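From: Inarwood workshop
To: fittings list
Date: 5 August 2019
Subject: Re: Limescale and soap marks on a dark worktop

On the original question:

> We have a Fiore worktop in flat 202, black, with a white basin let into it.
> Since March there has been a grey film behind the basin, mostly at the foot
> of the tap. Washing-up liquid shifts the grease but leaves the film. The
> maker's leaflet says no acid of any kind. Is that to be taken literally, and
> would moving the soap help?

Taken literally, yes, as far as the worktop is concerned. The basin and the tap are separate materials and can be treated separately, provided the cleaner stays off the surround.

The film is usually two deposits, one on top of the other. The lower one is scale from standing water. The upper one is soap, which binds to the scale and turns it grey. Washing-up liquid takes off part of the upper layer and does nothing to the lower. Soften the soap first with a cloth wrung out in hot water, left in place for 6 minutes, then lift it with a plastic scraper held nearly flat. Repeat until the scraper comes away clean. What is left is scale, and on a black top it can be worked down with a damp melamine sponge and very little pressure. Test that on a hidden patch, as it will dull a polished finish.

On moving the soap: our own basin is the same arrangement, glossy white in a black top, with a black tap at the back. The bar sits in a ridged dish well to the left, and the pump bottle stands on a small white dish nearer the tap.

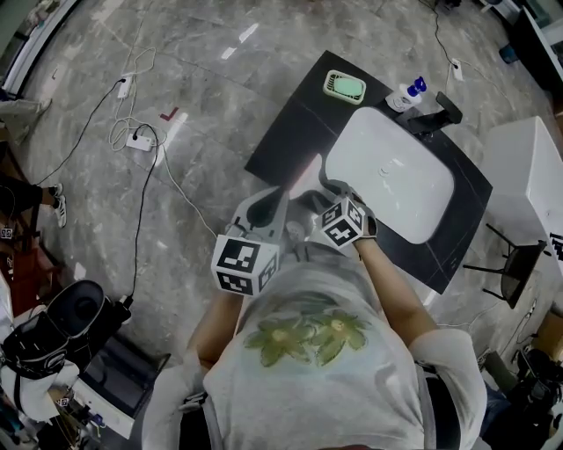

Imon wrote that a ridged dish only delays matters, the water collects under it and leaves a ring of its own unless the dish is lifted and wiped every day.

Agreed on the ring. Every day is more than we manage. Ours is lifted every 2 or 3 days and the ring has not become permanent so far. Small feet under the dish would do more than better ridges, as the top could then dry underneath.

For the joint between basin and worktop, do not scrape. Use a soft brush along the sealant and dry it with kitchen paper. If the sealant has gone cloudy right through, it wants replacing and no cleaner will bring it back.

I have not tried the Plovumico paste mentioned in the last digest. If anyone has used it on a matt black top, please post the result, with the dwell time.

Inarwood workshop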